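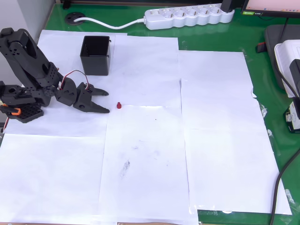
Small arm, red peg, black bin. One of the stations you'd be looking after.

Call for demo hosts and test visitors - Sestine open day, March

Posted February 13, 2022 by Mareike Frerichs, Sestine workshop, Winum

Short version: we're opening the workshop to the public for a day in March and need people. Two kinds. Demo hosts, who stand at a table and run an arm while visitors watch and ask things. And test visitors, who come to the rehearsal the week before and tell us what made no sense. Hosts get paid. Test visitors get lunch and a travel refund. Read on for which one you are.

What the day is

Doors open at 10, doors close at 4. People come through in small groups, start at the front bench, end up at the coffee. We did one of these before the move and it was way too much talking and not enough arm. So this time the talk is cut to almost nothing and the tables do the work.

The pick and place table is the one everybody stops at. Small black arm, servo joints, two-finger gripper. Task is simple: get the red peg, put it in the bin. Visitor says where the peg goes on the paper, you set it down, arm has a go. Sometimes it misses. Fine. Let it miss, set the peg up again, go on. Please don't tell people it never misses.

The other stations are Sirko (our sorting program, runs on a screen, visitors get to teach it a new shape) and the Drilance bench, where you show a drilling jig and hand round finished parts. Drilance needs someone who is ok with safety glasses all day and with saying "please stand behind the line" a lot of times.

Demo hosts - we need 6

You would:
- come to one training evening and the rehearsal, both in Winum, both paid
- run one station on the day, swapping with your partner every hour or so
- start up and shut down the arm from a printed checklist
- explain what it's doing in plain words, to kids, grandparents, the guy who builds his own at home
- write down faults on the sheet. Time, what happened, what you did. Two lines is plenty

You should:
- be 18 or over
- be ok on your feet and ok with noise
- speak clear English. A second language is a real plus, tell us which
- keep calm when something stops working with people watching

You don't need to know how to program. You don't need to have touched a robot. Last time one of our best hosts came from a bakery counter and she was better with the crowd than any of us. If you do have a technical background say so and we'll probably put you on Sirko, it gets the hard questions.

Pay is a flat $500 for the whole thing, training evening, rehearsal and open day together. Paid by bank transfer the week after. Food and drinks on the day. Parking behind the building, free, but the lot is small so share a ride if you can.

Test visitors - we need 4

For the rehearsal only. You walk the route like a normal visitor would, ask whatever you want, and after that sit down with me and go through it. What was boring, what you couldn't see, which sign was wrong, where you got stuck waiting. Plan on the full afternoon.

We'd really like:
- someone who uses a wheelchair or walker
- a parent with a kid of school age (kid welcome obviously, has to stay with you)
- someone who has no interest in robots and got dragged along

No pay for this one, sorry, the budget went to the hosts. Lunch, travel costs inside the county, and you can come back on the open day and skip the line.

Practical stuff

Closed shoes at every station. Long hair tied back, no scarves or dangling bracelets near the arms. Nobody reaches in while an arm is powered, hosts included. There's a switch-off step before you touch anything in the work area and we practise it at the training untill it's boring.

We'll be taking pictures on the day for the Sestine site. If you don't want to be in them tell us when you apply, we'll give you a green badge and keep you out.

The workshop is on the ground floor, no steps from the parking lot. Restroom is accesible. Front room gets cold in the morning so bring a layer.

How to apply

Send a short email to Mareike Frerichs, address is on the contact page. No résumé, no cover letter. Just:
- your name and a phone number
- host or test visitor
- for hosts, which station you'd like and which one you'd hate
- a few lines about a time you explained something to a stranger. Can be anything. Directions to the bus counts
- anything we should know about, like allergies, access, having to leave early

Put OPEN DAY in the subject line or it lands in with the supplier mail and I won't find it.

I read them as they come in and call people back, usually in the evening. When the spots are full this page gets a note at the top. If you don't make it as a host I'll ask if you want to be on the backup list, someone always gets sick.

Exact date and training evening go out by email once the group is set. Need to know earlier for work or childcare? Call the shop, ask for Mareike.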